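Refrigerant leak rates in heat pump dryers – what GWP horizon to use?

xvillanueva
Comparing a vented dryer to a Zelten heat pump unit for our building's emissions inventory. Zelten uses R-134a. Our consultant reports GWP100 only. Should I ask for GWP20 too?

delacroix_g
Yes. R-134a clears in well under a century, so a 100-year average dilutes the early warming. List both, plus charge mass and end-of-life recovery rate.

Pascual U.
Disagree on priority. The charge in a dryer is small and the circuit is sealed. Grid electricity will dominate either way. Also price the zero case – line drying.
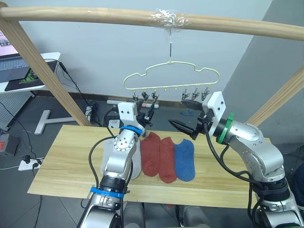

Sock hanger on a wooden drying frame

xvillanueva
Line drying is in the baseline for 11 units. The other 20 have no space for it.

delacroix_g
Sealed until it's scrapped. If recovery is zero, the whole charge vents. Run that before calling it small.

Pascual U.
Fine, but then use the same horizon for upstream methane from the gas plants. You can't switch metrics for one line item.

xvillanueva
Agreed. Asking for both horizons on all lines. The propane model from Dinside goes in as a third option.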